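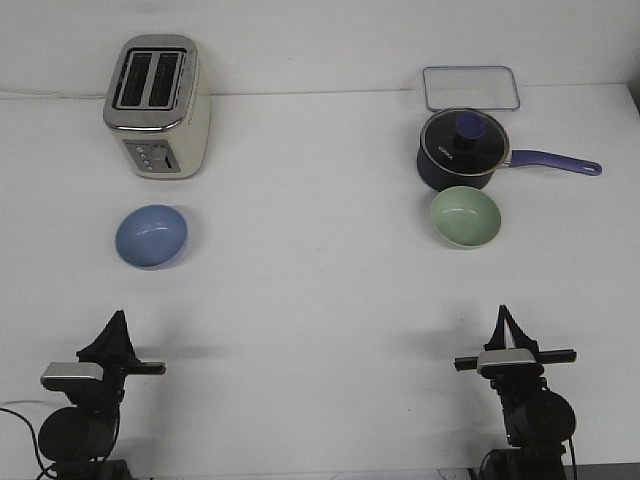 HOME TIPS / SAFETY AT HOME

Coming home alone after dark: small habits that help

After a woman was pushed to the ground and robbed near the Astham bus station in August, many readers wrote to us. They asked what a person can do at home, before going out, to feel safer on the street. I am not a police officer, but I collected the advice which my neighbors and I use in Kindmont.

Prepare your keys indoors. Keep the front door key on its own ring, in a coat pocket which closes with a zipper. Searching in a bag on the doorstep takes long, and during this time you look down and not at the street.

Write the important numbers on paper. Put one copy on the refrigerator and one in your wallet, separate from the phone. If the phone is stolen, you will need your bank's number and the number of one relative. Write also the serial number of the phone. You find it in the settings, or on the box.

Check the light over the door every month. Change a weak bulb before it dies. A lamp with a motion sensor is good, but clean the sensor with a dry cloth, otherwise dust and spider webs make it slow.

Cut the bushes by the path to knee height. In Brolesberg, where I lived before, we had a hedge as tall as a man beside the gate, and I never liked to pass it in the evening.

Carry less. One bank card is enough for a short walk. The other cards can stay at home in a drawer — not the drawer in the hall, please, it is the first one that a thief opens.

If somebody takes your bag, let it go. Go into the nearest open shop and call the emergency number from there. Later, at home, write down everything you remember: the time, the shoes, the direction. Do this the same evening, even if you have already spoken to the police.

Comments (2)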